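Home Contents Chapters Glossary Instructor Resources
Search this book Go

Chapter 7
Cutting and Serving Fruit

Fruit is the first thing most new kitchen workers are asked to cut. It is cheap, it is needed every day, and mistakes can usually go into a pitcher or a fruit cup. The skills in this chapter carry over to onions, tomatoes and most other round produce, which are covered in Chapter 8.

By the end of the chapter you should be able to set up a board, choose a knife for the job, cut a citrus fruit into wheels, half wheels and wedges, and hold cut fruit for service.

7.1 Why Slices Should Match

At the Navent Street cafeteria, where part of this book was written, the morning crew fills 200 glasses of iced tea before lunch. Every glass gets one slice of lemon. When Lộc Tạ took over the drinks station in January, the slices came out in every thickness. Thin ones folded over and slid off the rim. Thick ones used up the fruit too fast, and the crew had to open another case before the line closed.

He asked the crew to cut to a quarter inch and to lay the slices in a row on the board as they went. A row makes it easy to compare one slice with the next. A thick slice stands up from its neighbors and can be set aside for the water pitchers.

7.2 The Board and the Knife

A cutting board should be larger than the work. For one or two lemons a small board is enough. Put a damp towel under it if it slides. Wood and plastic are both in common use, and your local health code may say which one you can use for which food.

A serrated knife goes through lemon peel without much pressure. A straight blade works too if it is sharp. Plastic knives are sold for classrooms and for young children, and they will cut soft fruit, but they tend to tear peel. Kristóf Illés, who teaches the beginner course at Navent, starts his students on bananas and moves to citrus in the second lesson.

Key terms: wheel, half wheel, wedge, pith, serrated

7.3 Laying Out the Slices

Cut off both ends of the lemon until you can see the flesh. Turn the fruit on its side, hold it with your fingertips curled under, and slice across. Pick out seeds with the tip of the knife. Lay each slice partly over the one before it. Set the knife down flat on the board when you stop.

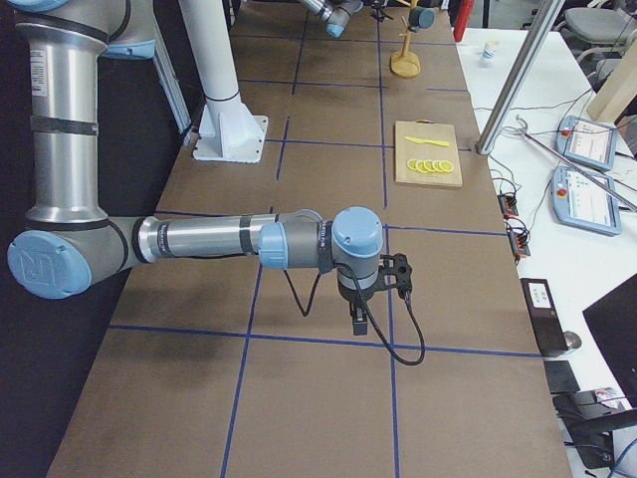
How long can cut lemon be kept before serving?

Keep it covered and in the refrigerator, and plan to use it within a day or two. The flavor is best on the day it is cut. Slices left out on a drinks station should be replaced at each meal.

Practice 7A is on page 313. You will need two lemons, a board, a knife and a covered container. Allow 30 minutes, including cleanup.

Contact Brindex Learning | Copyright Brindex Learning, all rights reserved | Back to top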